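# Dirkcombe Repair Shed: Frequently Asked Questions

Answers to the things people ask most at the front desk. Ask for Ashok Negi if yours isn't covered. 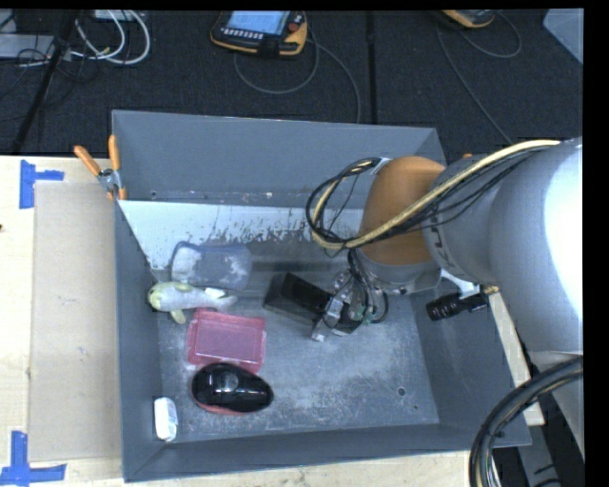 ## Joining and borrowing

**Who can borrow tools?**
Anyone over 18 who lives or works in Dirkcombe. Bring a photo ID and something with your address on it. A work badge is fine if you live out of town.

**How much does it cost?**
Membership is $90 a year. There's no charge per item, except for the Malhotra floor sander, where you pay for the sanding sheets you use.

**How long can I keep something?**
One week for power tools and 3 weeks for hand tools. You can renew once by phone unless another member has reserved it.

**What do you have?**
The catalog lists nearly 600 items. The drills and saws go out most. We also have ladders, tile cutters, a post-hole digger, sewing machines and a pressure washer. The printed list by the door is out of date - use the online one.

**Can I reserve a tool ahead of time?**
Yes, up to a month ahead. We hold it until noon on the pickup day, then it goes back on the shelf.

## Returns

**Do I have to clean it first?**
Please do. Brush off sawdust, wipe down blades, and empty any tank or bag. We charge $3 for items that come back dirty.

**What if I break something?**
Tell us when you bring it in. Normal wear is on us. If a tool was dropped, left in the rain or used for the wrong job, we'll ask you to pay for the part.

**I lost the case or the charger. Now what?**
Check your car first. Chargers for the Tristik drills can be replaced at cost, and we usually have a spare. Cases take longer to get.

## Repairs

**Will you fix my own tools?**
We'll look at small ones on Monday evenings from 6:30. Lamps, toasters and fans are fine too. We don't take microwaves or anything that runs on gas.

**Do you sharpen?**
Yes - knives, chisels, garden shears and mower blades. No serrated knives. Wrap the edges in newspaper or cardboard before you bring them.

**Do you take donations?**
Hand tools in working order, any time we're open. Call before bringing power tools. We can't use the older Grirnico saws, as we no longer have a source for the guards.

## Finding us

**Where are you?**
252 Mill Street, at the back of the lot. Use the side gate. Loading is allowed in front of the roll-up door, but please don't park there.

**Are you open all winter?**
Yes, though we close an hour earlier from October on.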